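Hull scanning (ship retrofit)

Hull scanning, also called as-built survey or retrofit scanning, is the measuring of an existing ship with laser scanners or photogrammetry so that new equipment can be designed to fit. Used mostly on older vessels. Drawings for these are often missing, wrong, or both. Common before fitting ballast water treatment units, exhaust scrubbers, new piping runs and shore power connections.

Not the same as hull form survey (outside shape only, usually for racing yachts or damage claims), though many yards use the one word for both.

Background

Before scanning, measurement on board was tape, plumb line and sketch pad. Two people, several days, a lot of crawling. Pipe bends were taken off with wire templates and carried ashore. Errors showed up late, at fit-up, when the spool did not meet the flange and had to be cut and rewelded in place. Some yards still work this way on small boats and see no reason to change.

Tripod laser scanners came over from plant and refinery work. Early ones were slow and heavy and did not like vibration, so scanning was done in dry dock or alongside with machinery stopped. Later units are light enough to go down a manhole. Scanning underway is possible now but results vary.

Method

A walk-through first. The surveyor marks scanner positions, checks lighting, asks what will be moved and what won't. Targets (spheres or checkerboard sheets) are fixed to bulkheads and frames. Each position gives one cloud of points. Clouds are joined together, or "registered", by matching targets or overlapping surfaces. A typical engine room for a mid-size bulk carrier takes 80 positions, more if there are many platforms.

Registered cloud goes to the design office. There it is either modeled fully, every pipe and bracket, or only in part, with new equipment drawn straight into the cloud and checked for clashes. Part modeling is cheaper and is what most owners pay for.
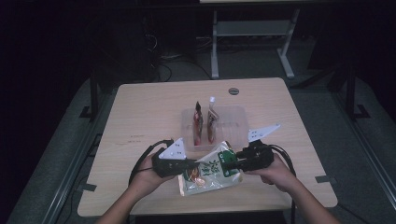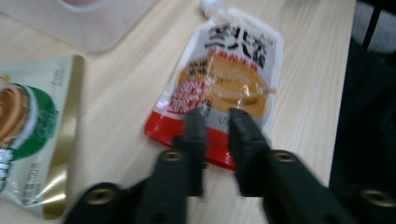
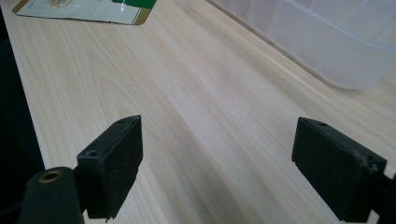

Tolerances depend on the job. For pipe spools 3 mm between flange faces is a usual target. Foundations are looser. Deck houses looser again. Heat matters too, a deck in full sun in the afternoon is longer than the same deck at night, and long runs should be scanned at a similar time of day where possible.

Common problems

Shiny surfaces. Polished steel and wet paint scatter the beam and leave holes or ghost points. Matte spray helps.

Shadow. Anything behind something else is not measured. Back sides of pipes are guessed from the front, which works for round pipe and poorly for lagging.

Movement. A ship afloat moves with the water but the scanner moves with it, so this matters less than people expect. Flexing between cargo conditions matters more. A hull scanned empty will not be quite the same shape loaded.

Late changes. Crew move things after the scan. Cable trays get added. Designers working from a cloud that is months old should ask for photos, or send someone back.

Use by yards

The Ballach yard ran one of the better documented programs, scanning its own ferry fleet ahead of ballast water work. Head of survey was Dorota Kozłowski, with Kacper Wróbel doing registration. The oldest ferry, Skoton, had no piping drawings at all for the forward pump room. It was scanned in November, from 30 positions, during a lay-up that had been planned for something else. Spools were made ashore and fitted at the next docking. Kozłowski later wrote that the scan was the easy part and that agreeing on a datum took longer then anything else.

Brimo, a survey contractor, took the opposite line and argued for handheld scanners in small compartments, with tripod work kept for the main machinery space. Kulsoom Arain's report for the company compared both on the same pump room and found handheld quicker but prone to drift over long passages. Đorđević, a design office, reached much the same view but wanted fixed targets at both ends of every passage. Disputed by some surveyors, mostly on cost.

Data handling

Files are large. One Brimo job came to 245 GB before thinning. Clouds are usually cut down to even spacing before being handed over, and the raw scans kept by the survey firm. Who owns the raw scans is a contract matter and is often left out of the contract. Owners who want them for the next retrofit should ask in writing before work starts.

Formats are a mess. E57 is the usual exchange format. Makers' own formats keep more information but tie the owner to one program.

Training

No single license or certificate covers the work. Most hull scanners come from land survey, or from the drawing office and learn the scanner on the job. Teodor Walczak and Ryszard Zalewska put together a short course at Ballach for drawing office staff, covering confined space entry, target placement, registration and how to read a error report. Confined space training is needed seperately for anyone going into tanks.

See also

Ballast water treatment
Photogrammetry
Dry docking
Reverse engineering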